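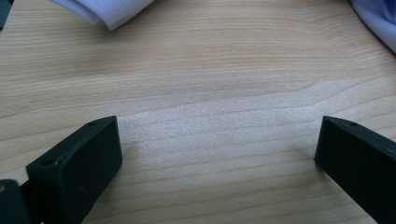 Is my tabletop real wood or printed, and can I sand it?

Asked by Hooman Ghaffari in Furniture and Finishes

Bought this table secondhand in July. The seller swore it was solid wood. I have my doubts. The color is a pale beige with long wavy grain, and toward the middle the lines bend into a sort of swirl. Under the light it gets a whitish shine with fine speckles in it. A guy at the Farahani hardware counter told me to sand it and put oil on, but he never saw the table and he was also trying to sell me the oil. Before I ruin it, how do I tell?

3 answers

Mitra Shojaei
I wouldn't believe the seller either. Grain on the top proves very little, the printed stuff has swirls too. Get under the table with a flashlight and look at the raw underside and the edges. On a solid board, grain lines run over the end and you see end grain there. If the edge is a strip stuck on, or the underside is a plain flat color, leave the sander in the closet. Veneer is the in-between case and I can't rule it out from a photo. It can be sanded a little by hand, but it's thin and people go through it all the time.

Dong-geon Ham
looks like laminate to me. just wipe it and move on

Ehsan Daneshvar
Don't go by looks. Check for the same knot or swirl showing up twice, a print often repeats. I'd skip the oil whatever you find, until you know what finish is on there. Oil sits on top of laminate and stays sticky. Also skip the "scratch a hidden spot" advice you'll see on other threads. If the underside is bare you already have your answer.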